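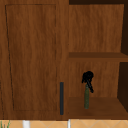 Fig. 1. Wall cabinet, one door closed, with a single shelf in the open compartment.

Unit 2: Moisture Movement in Wood
Instructor: Hicham Benkirane

Wood gains or loses water until it is in balance with the air. The moisture content at that point is the equilibrium moisture content (EMC).

Moisture content (MC) is stated on an oven-dry basis:

MC = (wet weight - dry weight) / dry weight x 100

Dry weight is the weight after oven drying, when repeated weighings no longer change. A sample can exceed 100 percent. Worked case: wet weight 400 g, dry weight 167 g, MC = 139.5 percent.

Below fiber saturation, wood shrinks as it dries. Tangential shrinkage is greater than radial. Shrinkage along the grain is small and is left out of panel calculations. A frame-and-panel door lets the panel move in its grooves. Do not glue the panel edges. 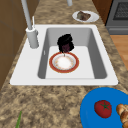 Fig. 2. Drop-in sink in a granite countertop.

Cut edges of wood-based panels near sinks take up water faster than the faces. Seal them before the sink is set.

Reading: Ndung'u, course notes, section 2. Bring the Badwood sample sheet to lab in January.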